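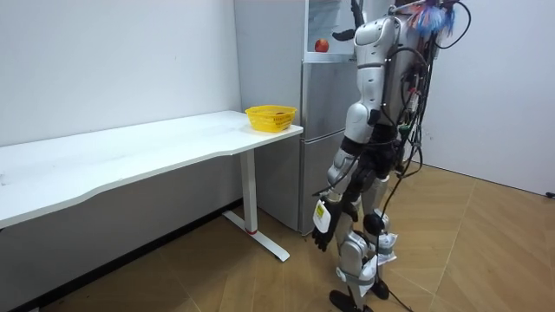
Visiting the Korkik open day with a robot-mad kid, what should we know?

My daughter is nine and has talked about very little except humanoid robots since spring. We found out that Korkik is opening its workshop to the public in September, with the fridge demonstration running several times through the afternoon, and I promised her we'd go before I had read a single word of the small print. (That's how most things happen in our house.)

So, for anyone who has been: do you have to book the demonstration separately, or does the general ticket cover it? How close do you get? She's short for her age and I have spent a good part of my life holding her up over other people's shoulders. And is it noisy? She wears ear defenders at the fireworks and I'd rather pack them than wish I had. Any thoughts on parking are very welcome too, as we'd be driving in from the Lustura side.

Posted September 3, 2023

Fletik_Mom

Oh, you're going to have a lovely time! We went last year with our two boys and my mother-in-law, who only came for the cake and ended up asking more than the rest of us put together.

The general ticket gets you through the door, but the demonstration has its own sign-up sheet at the front desk, and you can't do it online, so go straight there when you arrive, before coats, before bathrooms, before anything. They let in up to 117 people over the whole afternoon, in small groups, and when the sheet is full it's full. The room itself is little. Children are asked to sit on the floor mats at the front, so your daughter will see just fine, and the grown-ups stand along the back.

Do tell her beforehand that it is slow. Ours were expecting something like the movies, and what they got was a robot that took a good long while to get a piece of fruit from one place to another, with a stop in the middle while one of the engineers typed something. My younger one was wriggling by then. The older one was completely gripped and wanted to know how the fingers bend, and the engineer crouched down and explained tendons to him using a piece of string, which he still has in a drawer.

Noise wasn't a problem for us. There's a hum, and a sort of whir when the arms move, but I'd still bring the ear defenders, as the entrance hall gets loud and echoey with all the families coming through. Oh, and they ask everyone to stay behind the tape because of the cables, so a word about that in the car might help!

For parking, use the Nyamweya lot behind the library. It's maybe a five-minute walk and there's a bakery on the way.

gearbox1789

Sign up at the desk, yes. Nyamweya lot was closed for resurfacing last I saw, so check. Street parking on the hill is OK on weekends.

plainoldpat

I can't speak to the demonstration itself, I'm afraid, as we got there at 2 and the sheet was already full, but the rest of the afternoon was well worth the drive. There was a table where kids could squeeze a glove and make a little claw open and close, and my granddaughter went back to the end of that line more times than I'd like to admit. Bring a few dollars in cash for the snack stand, and a sweater, it was chilly in there.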